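3.2 How we read the country rankings

I'll admit I came to this part of the project a bit grumpy. Every risk list I had ever opened gave me a rank and not much else, and I wanted to know what the people who get ranked make of it. So in August we took 4 published lists to Zollville and asked 659 residents to read them with us (over a lot of coffee!). Of those, 198 had family who had left a country during mass violence, and we kept their answers apart from the start.

The Kement survey form asked people to put the same countries in their own order before seeing any list. I loved this step. People argued, crossed things out, asked if they could have two countries tied for first, and we let them. The full wording is in the appendix, along with the Utent coding sheet we used for the open answers. 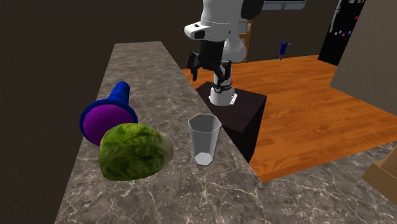
Figure 2. Rendered view of a marble countertop with a funnel, a green leafy head and a glass.

Now, the part I keep coming back to. When we showed readers the official order, 132 of them changed at least one of their own placements, and most moved a country up, toward higher risk. Hubmann scores went the same way, though the gap was smaller among people with family ties to the violence. I read that as trust in their own memory over a printed number, but my coauthors are less sure, and we come back to it in Section 5.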